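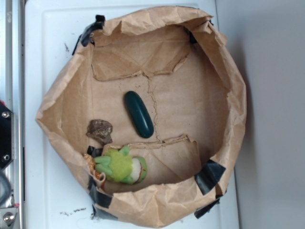
Figure 3. Rolled bag tray with its contents in place. The rim is held with black tape and the torn seam runs through the floor.

4. Paper bags as sorting trays

4.1 Why I started rolling bags

I came to paper bags through plain thrift. For the first round of the Plellbridge study I had ordered molded trays, and they were fine, but they all behaved the same way. A tray with a stiff wall and a slick floor tells you very little about how people stash small things at home, where half the containers are improvised (shoe box lids, cereal boxes with the front cut away, and yes, grocery bags with the top rolled down). So for the second round I switched to brown kraft bags, and I liked them so much that the molded trays went back on the shelf!

The method is simple enough to do at a kitchen counter. I stand the bag up, open it all the way, and roll the sides outward and down a bit at a time, working around the bag instead of finishing one side first. If you rush one side the corners lock up and you end up with a lopsided boat. Done slowly, the corners soften and the outline drifts away from a rectangle toward something closer to a circle, or an octagon if the paper is stubborn. The rolled rim comes out lumpy and creased all the way around. I gave up on making it neat fairly early, and I now think the lumps help, at least when it comes to keeping things from wandering over the edge.

4.2 Tape and tears

A rolled bag wants to unroll. The paper has a memory, and over an afternoon the rim creeps up and inward until the floor is noticeably smaller than it was at lunch. I tried weighting the rim from inside, which used up floor space I wanted for other things. I tried a glue stick, which I don't recommend to anyone. What finally worked was black tape, folded over the rim wherever it pulled hardest and stuck straight down to the surface underneath. The spots are different for every bag, so the spacing in Figure 3 is uneven and I haven't tried to standardize it.

Tears are the other matter. The bottom of a grocery bag is several layers of folded and glued paper, and it was never meant to be stretched flat. When it goes, it goes raggedly, and the loose edges curl up. My colleagues at the Rusitz workshop throw a bag away once the bottom opens. I kept mine in use and coded them as a separate condition, "torn floor," alongside "intact floor." Of the 600 placements logged in July, a good share were on torn floors, and I would have lost all of them under the stricter rule.

4.3 What goes in the tray
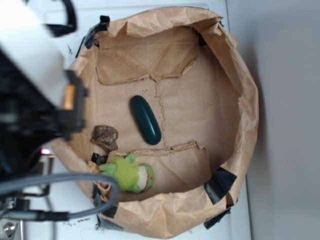

My rule for choosing contents was that no two things should feel alike in the hand. I wanted something smooth, something rough and something soft, all small enough to share one bag floor without being stacked. Matched sets are easier to describe in a methods section, but a drawer in a real house doesn't hold matched sets, and I kept coming back to that. The dark green capsule shape in the middle takes care of smooth, the brown rock next to it takes care of rough, and the fuzzy green plush creature lying on its side below the rock is as soft as anything I own. There's a smaller tan piece tucked in between the plush and the paper wall, too, and in the coding sheet it goes down as "sheltered," my word for anything that has another object on one side and the wall on the other.

Sheltered pieces turned out to be the part of the study I enjoyed most. Raters at Wodau, working only from stills, tended to leave them off their lists, and the ones who did include them often disagreed on what to call them. The Rankin raters used my longer form, with its own line for "things next to the wall," and their lists were fuller. I can't say how much of that is the form and how much is the raters. The full list of labels, all 1217 of them including the misspelled ones, is in the supplement, and I've left the spelling alone.

One caution for anyone reusing the protocol: record the state of the floor before you record the contents. I did it in the opposite order for the first 2 sessions and had to recode both.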